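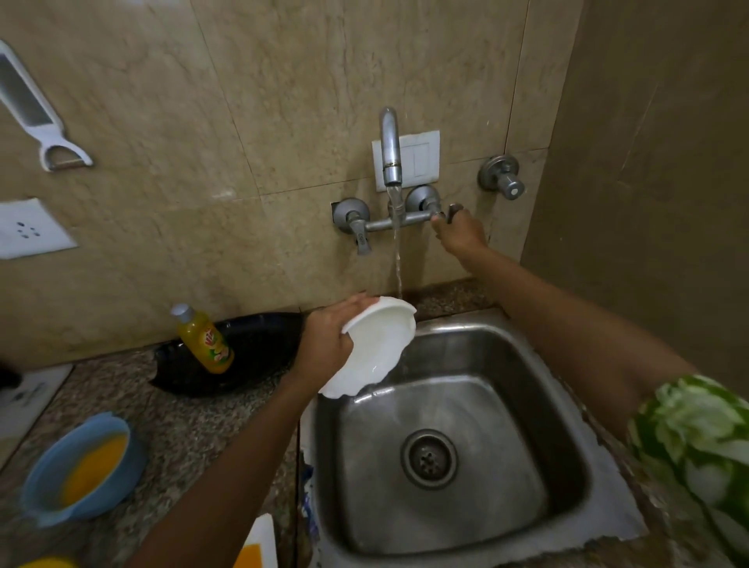
June, glaze tests, batch 4 (Tramley white)

Right, so the Tramley white is finally behaving, mostly. I mixed it up again from the Carvalho recipe but swapped in the new feldspar from Rolstead, and it's a much nicer colour over the Jarnbridge clay than the last lot. Sieved it twice this time! (Last time I was lazy and did it once, and we all saw the speckles.)

Specific gravity came out at 169 on the heavy side, meaning 169 g per 100 ml, so I thinned it with a good splash of water and didn't write down how much. Sorry, future me. It looked like thin cream when I stopped.

Dipped four test tiles, four seconds each, left them to dry on the rack near the door. One has a drip down the back where I held the tongs crooked. Fernanda Pacheco reckons I should wax the feet first and dip after, and she's probably right, but I'd run out of wax and couldn't be bothered driving in to get more.

Firing plan: same slow ramp as batch 3, then a 30 minute soak at the top. I want to see if the soak gets rid of the pinholes on the rims. If it goes runny I'll cut it back and try more silica.

To do: order wax, relabel the grey buckets (two of them say "celadon" and neither one is), ask Fernanda if she still has the old cone packs. Also the kiln lid hinge is squeaking again, someone please find the spray.

Tiles go in after lunch tomorrow, top shelf, left side. Don't move them!

Rolstead Pottery Workshop notebook | Please ask before copying recipes | Back to top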